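Choosing a floor when you can't agree on one

We moved into the Drurnow house in January with the old carpet still down. I had planned to live with it for a year. It lasted a month, mostly on account of the smell in the hallway, and after that we needed a floor.

I wanted grey. My husband Lewis wanted something the colour of honey, like the one his aunt had in Piltadard. Neither of us knew much about it, so we borrowed samples from two shops and left them in the hall, where we walked over them in our work boots and tried to have an opinion.

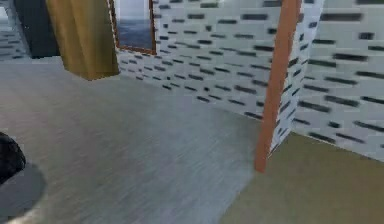

Grey wood-grain floor, white brick-pattern wall, ochre curtain.

The first quote came in at $2000 for the front room alone, before underlay. Jean Lamont, who did our kitchen, had a look at the subfloor and said it would need levelling near the fireplace. She charged us for 7 hours and it was money well spent. You could roll a marble from the door to the hearth before that, and our son often did.

I also learned to ask about offcuts and wastage. Our room has a bay window, and the cuts around it used up more boards than I'd budgeted for.
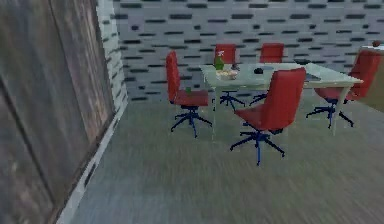
Then there's the question of which way to run the boards. Most people told us to go along the longest wall. Murdo Mowat, who laid ours, preferred to run them towards the window so the joins wouldn't catch the light as much. We went with Murdo. He was the one kneeling on it.

Skirting took longer than the floor did. The old boards came off in splinters and the new ones had to be painted twice. My advice is to do the first coat in the garage before they go on. 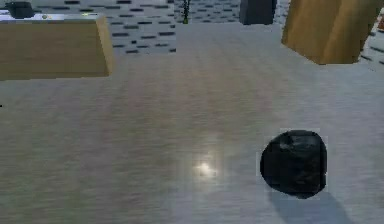
Finish was the last thing we argued over. Lewis likes a bit of shine and I don't. Any gloss on a pale grey grain gives you a bright white spot wherever the light lands, with a haze around it, and once I'd noticed that I couldn't stop noticing it. We went matte in the front room, and Lewis got his shine in the study, where the blinds are usually down.

The hallway is next, once we've saved up. I still want grey.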